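Flower store moves to Skirkora: what members need to know

The flower store has left the Shahbazi building and is now in the ground floor unit at Skirkora, next to the bicycle repair room. The move was finished on 4 October 2023 and lending has started again. Loans booked before the move still stand and you do not need to book them a second time.

Members who joined this year may not have used the store. It holds artificial and dried flowers, vases, foam, wire and table linen, all of which can be borrowed for weddings, funerals, harvest suppers, stage productions and hall bookings. Most of it came from the old Storkine display shop when that closed, and the rest has been given by members over the years.

Thilini Barua and Karthik Pathirana went through every box before it was packed. The full list now stands at 1512 stems, of which 854 are artificial and the remainder dried. A further 90 stems were too faded or broken to lend and have been taken off the list. Vases and linen are listed separately and the numbers for those have not changed.

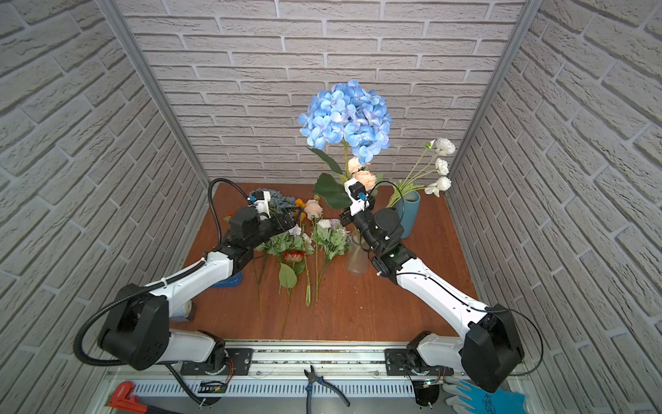 Stems are now stored by colour and no longer by type. This was asked for by several borrowers, who found that they usually came in wanting blues or creams and did not much mind which flower they got. Long stems are in the tall bins on the left as you go in. Short stems, berries and loose heads are in drawers under the window. Anything dried is on the top two shelves, away from the radiator pipe.

Please do not move stems between bins to make up a bunch and then leave the bunch behind. If you change your mind, put each stem back with its own colour, or leave the lot in the returns tray by the door and Ningsih Kwok will sort it on her next visit.

Borrowing

The loan period is still two weeks. The deposit is £50 for any loan, whatever the size, and is given back in full when the items are returned in fair condition. We know accidents happen at parties. A bent wire or a missing leaf will not cost you anything. We do keep part of the deposit if a whole bunch goes missing or comes back with candle wax on it.

Dried material needs more care than the artificial stems. Grasses and seed heads shed when they are handled, so carry them upright in a bucket and do not lay them flat in a car boot under other things. Keep them out of bathrooms and kitchens, where the steam makes them limp. Hairspray is often suggested as a way to stop shedding. We would rather you didn't use it on our stock, as it goes yellow and collects dust.
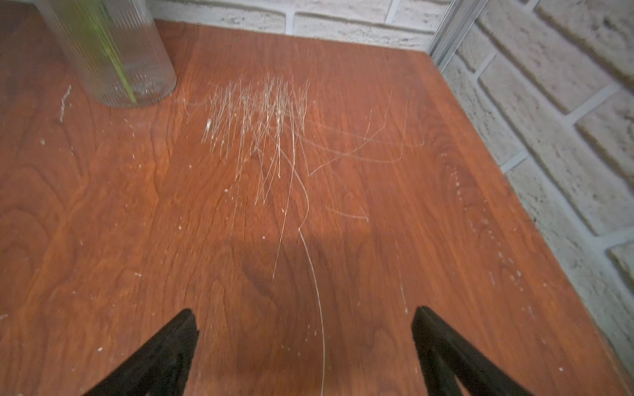 If you are putting dried stems on a table where people will be eating, use a vase with a narrow neck and stand it on a tray or runner. Akua Aidoo did the tables for the February supper this way and clearing up was much quicker than the year before. She has left two of her trays in the store for others to use.

Cleaning before return

Artificial flowers should come back free of dust and tape. Most only need a soft brush or a hairdryer on the cool setting. If they are really grubby, test one leaf with a damp cloth first, because some of the older reds and purples lose their dye. Do not soak any stem with a paper-covered wire. Let everything dry overnight before it goes back in the bag.

Leaves that have slipped down the stem can be pushed back up by hand. Petals that have come away should be put in an envelope with the loan number on it and handed in with the rest. Folke Nordin mends stems at home with a glue gun and can usually save them. 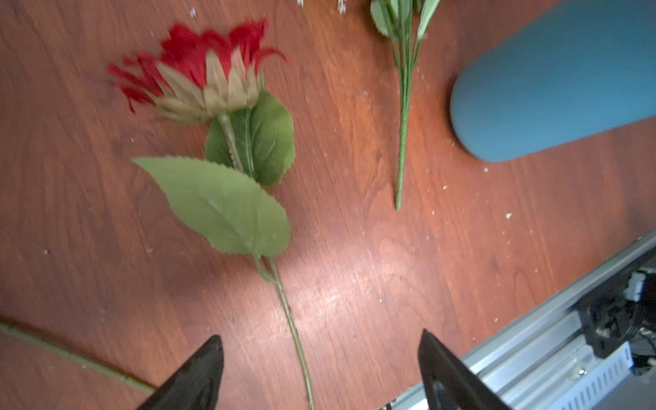
Opening times and contact

The store is open by arrangement. Leave a message at the Karora desk with your name, the date of your event and the colours you are after, and one of us will ring you back. Parking at Skirkora is on the street only, so please allow extra time if you are collecting vases.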